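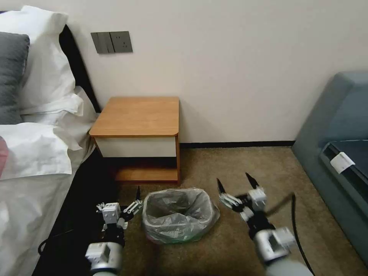
Datasets / Household Manipulation / Documentation

Home Data Rules Tools Changelog Contact

5 min read

# Ollinix Bedroom Set: data card and rules for recording

Version 4. Issued Wednesday, March 11, 2020.

## Purpose

The Ollinix Bedroom Set is a collection of recordings of two-armed robots working in furnished bedrooms. It is maintained by Hirnero and recorded at the Flisell site. This card states what the set contains, the rules under which it was recorded, and the conditions that apply to anyone who adds to it.

The rules are binding on all recordings made after the issue date. Recordings made under earlier versions remain in the set and carry the version number they were made under.

## Contents

- 2053 recordings, each covering one task from the starting pose to release or stop
- 14 tasks, all at floor, bedside or mattress height
- 5 room layouts
- Head camera video, joint positions and gripper commands
- A plain-text log for each recording, written by the operator

Tasks include lifting a wastebasket by its rim, replacing a bin liner, moving a pillow from one end of a bed to the other, and closing a bedside drawer. The full task list is in `tasks.md`.

## Room rules

1. Rooms are to be furnished as bedrooms are commonly furnished. Soft goods such as pillows and bedding are left as they fall between recordings, except where the task sheet gives a starting arrangement.
2. Furniture may not be moved during a session. If a sofa, bed or table is shifted by contact, the session ends and the layout is measured again.
3. The operator must be able to see both arms at all times. Mirrors and screens do not meet this requirement.
4. No person may stand within reach of either arm while the motors are powered. This applies equally to short adjustments of an object on the floor.
5. Wall switches and sockets must remain accessible. The arms are not to be driven toward a socket, and tasks that require pressing a wall switch are outside the scope of this version.

## Cable rules

Cables account for more stopped sessions than any other single cause in our logs. The following apply to every session.

- Gripper cables must have enough slack for the full motion of the wrist. They must not be able to pass under the base.
- A cable that touches the carpet in the starting pose is permitted. A cable that catches on furniture at any point is not, and the recording must be marked `stopped`.
- Cables belonging to the room, such as lamp and charger leads, are part of the layout. They are listed on the layout sheet and kept out of the arm paths.
- Tape is not to be used on cables that move.

## Contact with containers

Wastebaskets are light and tip easily, and a folded liner can slide under the fingertips. Operators are to follow this order:

1. Bring both grippers to the approach height with the fingertips open.
2. Pause until both arms report that they are still.
3. Close one gripper on the rim, liner and wall together.
4. Confirm the hold with a small upward motion before the second gripper closes.
5. Lift. Do not drag the container over carpet.

The two grippers on a robot need not be of the same type. Where they differ, the force limit of the weaker gripper applies to both – no exception is made for tasks in which only one hand makes contact.

Only clean, dry material may be placed in a container. Glass, batteries and food are prohibited.

## Soft furnishings

Pillows and bedding may be grasped at any point except a seam or a tag. Tags on upholstered furniture are to be left in place, as several earlier recordings depend on them for matching layouts. An arm that has gathered fabric between its finger joints must be stopped and cleared by hand with the power off.

## Stopping

Any operator or observer may stop a session and is not required to give a cause at the time. The cause is entered in the log before the next session starts. A session that has been stopped twice is closed for the day.

Stopped recordings are kept. They are not to be deleted, trimmed or re-recorded under the same number, and users who want completed tasks only should filter on the `status` field.

## Privacy

The head camera records whatever is in front of the robot. Before each session the operator checks the room for letters, photographs, medicine labels and open screens. Sound is not recorded. If a person enters the camera's view, the recording is withheld until that person has agreed in writing to its use.

## Labels

Labels are written in Lui, the in-house labeling tool. Each recording receives a task name, a status, a layout number and a short statement of the result. Labelers are asked to write what the video shows. Where they cannot tell whether an object was held or merely touched, the correct entry is `unclear`.

Labels from two labelers are compared. Disagreements are kept in the file as separate entries – they are not averaged or settled by a third reading.

## Known limits

- All floors are carpeted. Results should not be assumed to carry over to tile or bare wood.
- Lighting is indoor lighting with the door closed. Daylight varies by layout and is not measured.
- Objects below the mattress edge are often hidden by the arms during the final approach.
- Joint positions in the oldest recordings were saved at a lower rate. See `rates.csv`.

## Permitted use

The set may be used for research, teaching and the testing of safety methods. It may not be used to support a claim that a robot is fit for unattended work in an occupied home. Users who publish results must state the version number and whether stopped recordings were included.

## Changes planned

The next version is due in April. It will add a rule on under-bed tasks and a revised layout sheet with a field for cable length. Corrections to this card should be filed under `card` in the issue list, with the recording number where one applies.

Tags: robotics, home environments, recording standards, safety

Previous Next Back to top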